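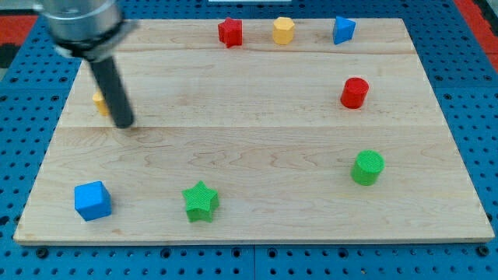
Klinhom Adds Board-and-Block Set to Its Garnar Line for Preschools and Home Use

GRARKINO — Klinhom, a maker of wooden furniture and learning materials for young children, will start shipping a new board-and-block set in January. The set is sold under the company's Garnar name and is meant for preschools, child care centers, libraries and families with children age 3 and up.

The set has a flat, light-colored wooden board and eight small colored blocks. Shapes include a star, a hexagon, a triangle and a cylinder, in colors that include red, yellow and blue. The board has no holes, slots or printed lines. Children place the blocks where they like and move them from one spot to another.

Klinhom began work on the set after hearing from preschool customers who already used the company's shape trays. Teachers said that children learned the trays quickly and then started using the pieces on the floor or on whatever table was free. Several asked for a plain surface that would mark off a work area and still leave the activity open.

The finished board can be used on a classroom table, on a rug or outdoors on a dry day. It is thick enough to lift easily from any side. The wood grain is left showing, and the seams where the planks meet can be seen and lightly felt. Klinhom considered painting the surface during development but kept it bare after trial classrooms reported that the colored blocks were easier to find against pale wood.

The blocks are sized for a small hand to pick up from above. Since several of the shapes come in more than one color, children can sort by color, by shape or by both. A teacher might ask a child to move everything red to one side, to put a block near a corner, or to line up a few shapes along the far edge. The same pieces can be used for words such as "next to," "behind," "between" and "near," which many preschool programs teach in the first half of the year.

Klinhom tested the set in two rounds. In the first, 123 children used early versions in classrooms in and near Grarkino. Teachers kept short notes on which pieces were used most, which ones rolled off, and how long children stayed with the activity. The company made two changes as a result. The edges of the blocks were softened, and the star was made thicker so that it would stay upright more easily when placed by a child.

The second round took place in family homes. Parents were given the set with no instructions and asked to write down what happened with it over a week. Most reported that the board stayed out on a table and was used for short stretches, often before dinner. Some families used the blocks as pretend food or as houses in a town. Klinhom has put a few of these ideas on the card that comes in the box.

The first production run is 3,000 sets. Orders from schools and child care centers will be filled first, followed by orders from stores. Replacement blocks will be sold one at a time, so a center that loses a piece will not need to buy a full set. Replacement boards will also be sold separately.

Care is simple. The board and blocks should be wiped with a damp cloth and dried right away. They should not be soaked or put in a dishwasher. Klinhom suggests storing the board flat, away from heaters and direct sun, to keep it from warping.

Sitent, which handles Klinhom's school and library sales, is taking orders now. Centers that order before the end of January will receive a cloth storage bag for the blocks at no added cost. Sitent will also lend a sample set to any licensed preschool or public library for up to two weeks. Samples are sent by mail with a return label.

A guide for teachers will be ready when the sets ship. It covers sorting, matching, position words and simple copying games in which one child sets out a few blocks and another tries to repeat the layout. The guide can be printed from the Klinhom website and is free to all customers.

About Klinhom
Klinhom designs and makes wooden tables, shelves, trays and learning materials for children from toddler age through first grade. Its products are made at the company's workshop in Grarkino. The Garnar line covers shape, color and counting materials.

School and library orders: Sitent customer desk
Press questions and product samples: Klinhom press office, Grarkino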